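**Thursday, reading room, Maltden**

The reading room opened at nine and I was given the second table by the window. The archivist had set out the first 5 boxes of the Verstraete deposit, which contains the papers of the Maltden congregation from its founding to the sale of the old building. The deposit is listed as 657 items. The older card index gives 668. I have asked for both lists to be copied so that the difference can be traced before the catalog is printed.

Box 1 is mostly correspondence between the trustees and the congregation's first rabbi. He wrote in German for the first years and then, quite suddenly, in English. The change falls between two letters on the same subject, the rent of the hall on Ornard Street. His English is plain and correct, with a German word order now and then. The trustees continued to answer him in German for another two winters.

Box 2 holds the minutes of the school board. The board met monthly, except in July, and argued at length over whether girls should be taught Hebrew in the same room as the boys. The motion passed on its third reading. No names are given for or against, which is a pity, as the family papers in the later boxes suggest that the vote divided several households.

## Afternoon

Work resumed at one. I left Box 3 for the next visit, as its bindings are weak and the archivist prefers that it be handled with a second person present.

Box 4 was the most useful of the day. It contains a run of sermons, 17 in number, given during the relief campaign for new arrivals. They are fuller than the printed versions that appeared in the Civis yearbook. Whole pages on the duty of the settled to the newly landed were left out of print. One passage, on the shame of asking a hungry man for his papers, has been struck through in pencil – the hand does not match the rabbi's own. I have made a full transcription and marked the deletions in brackets.

The sermon on the farm colony deserves separate treatment. It sets out the case for teaching trades to young men from the city, and it is franker about money than anything in the annual reports. The colony appears to have been in debt from its second year.
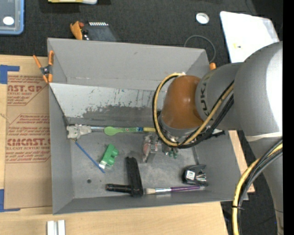 ## Matters to follow up

- Ask whether the Ornard Street lease survives in the county records.
- Compare the sermon texts with the Civis yearbook, page by page.
- Identify the pencil hand in Box 4. The school board secretary is a possibility.
- Request Box 3 for the next visit, with the large book cradle.
- Write to the Verstraete family about the loan of the confirmation class portraits.

The room closed at half past four. I returned the boxes in order and signed the register. The evening was given to typing up the transcription, of which about half is now done.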